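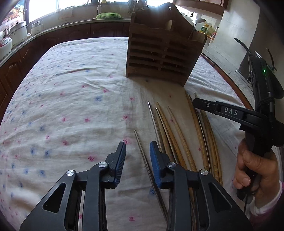
Allville Short-Stay Apartments
Kitchen and Table Check, Unit 21
Date: January 10, 2026
Checked by: Iolo Gape
Copy to: Zlatko Grgić
Form 2507

Mark each item OK, Fix or N/A. Use the comment line for anything the next person has to deal with.

1. Chopsticks, wooden
Look for splinters, splits, dark spots at the tips.
Result: Fix
Comment: Three have rough tips and one is split at the thick end. Thrown out. The rest can stay. Please don't oil them.

2. Chopsticks, metal
Look for bends and burrs.
Result: OK
Comment: Kept in with the wooden ones. Would like them sorted before they go back in the holder.

3. Utensil holder
Stands without rocking. Slats tight. Inside dry before anything goes back in.
Result: Fix
Comment: Dry, but rocks a little when the ladle leans out to one side. Put a felt pad under the low corner. Check again in April.

4. Ladle and other utensils
Handles firm, no food left where handle meets bowl.
Result: OK

5. Tablecloth
Clean, no burns or holes, not hanging where a child could pull it.
Result: OK
Comment: Wrinkled. Iron it on low or leave it – not a safety matter.

6. Rice cooker
Cord, plug, inner pot, steam vent.
Result: OK
Comment: Cord runs behind the cooker and clear of the sink. Unplug between guests.

7. Cooking pot and lid
Lid knob tight, handles tight.
Result: Fix
Comment: Lid knob was loose. Tightened by hand, needs a screwdriver.

8. Colander
No cracks in the rim.
Result: OK

9. Cabinet doors
Hinges, catches, nothing heavy stored above shoulder height.
Result: OK
Comment: Carved panels hold grease. Wipe with a damp cloth, then a dry one.

10. Window over counter
Opens and locks.
Result: OK

Open items: 3, 7
Signed: I. Gape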